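Prullance Listings Help Desk
Ticket: Saved search alerts show wrong homes, or none
Status: Closed (again)
Product: Condirix search add-on for agent websites
Filed under: Saved searches, Map, Email alerts

Original report

Buyers who sign up for alerts on our site get homes they did not ask for. One couple set a search for single-story houses with a pool, three bedrooms, inside the Tedesco neighborhood line. Their first email had 19 homes in it. Most were condos. One was a parking space, which is at least single-story.

The same search typed in by hand on the site gives the right list. Only the emails go wrong. We are a small office and the alerts are the main reason anyone leaves us an address, so please treat this as more than a cosmetic issue.

Reply from support

Thank you for reaching out. Please clear your browser cache and try again.

Reply from office

Cache cleared. The emails are sent by your server to our clients' inboxes, and I am not sure what my cache was supposed to contribute, but it is very clean now. A new alert went out at 6 a.m. and the parking space is still on the market.

Reply from support

We have moved this to the search team. Please send the following:
The name of the saved search as it shows in your dashboard
Whether the area was drawn on the map or picked from the list
Whether the search was made on a phone or a computer
The text of one bad email

Reply from office

Name: Tedesco pool 1 story. Area drawn on the map, by hand, by the client. Made on a phone. Email text pasted into the form, which then told me I had gone over the limit, so you have the first half of it. The second half is more condos.

I made the same search from my desk computer, picking Tedesco from the list. That one works fine and sends the right homes. Then I drew the area on the computer and it broke in the same way. So the phone is innocent.

Reply from search team

Thanks, that helps. When an area is drawn on the map, the shape is saved with up to 12 corner points. If the person draws a line with more corners than that, the site keeps the full shape for the live search, but the email job cannot read it. It then throws out the shape, and for reasons we are looking into, it throws out the home type and the pool with it. What remains is price.

That is why the emails looked random. They were every listing in the county under the client's top price.

Reply from office

That explains the parking space. It was well under their top price.

Is there any warning when someone draws too many corners? Tedesco follows a creek along one side and nobody is going to trace it with a ruler.

Reply from search team

There is no warning at present. We have added it to the list for the September release. Until then, please use the steps below.

Workaround

1. Open the dashboard and go to Saved Searches. Sort by Area Type so the drawn ones come up first.

2. Open each drawn search and look at the small number next to the word Shape. Anything over the limit needs to be redone. If the number is blank, treat it as over.

3. Press Edit Area, then Simplify. The line will jump a little. Check that it hasn't taken in the far side of the creek, where the houses cost less and flood more.

4. Set home type, bedrooms and pool again, even if they still look ticked. They look ticked. They are not saved.

5. Press Save, then Send Test. The test goes to the office address and not to the client. Wait 10 minutes before you decide it failed.

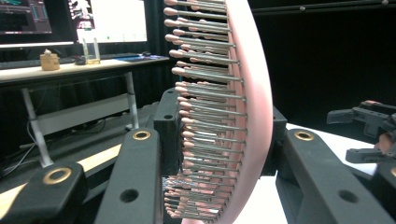

6. If the test is right, turn the client's alerts back on. They are switched off by any edit, silently, in keeping with the rest of the product.

Notes from office after trying the workaround

Did all of our drawn searches in one sitting, which took most of an afternoon and around 10 cups of coffee. Simplify works, mostly. On two of them it turned the neighborhood into a triangle and I gave up and picked the area from the list.

Step 5 needs a fix. The test email came with the subject line "Your dream home is waiting, [FIRST NAME]." I assume that is only the test. Please tell me that is only the test.

Reply from support

We can confirm the subject line affects test emails only.

Reply from office

A client on Cater Street has just forwarded me one. She would like to know who First Name is and whether he is also bidding.

Reply from support

Thank you. We have opened a separate ticket for the subject line and linked it to this one. Since the original issue has a workaround, this ticket will now be closed. How did we do? Please rate your experience by choosing a number of stars.

Reply from office

The stars don't load. I have cleared my cache.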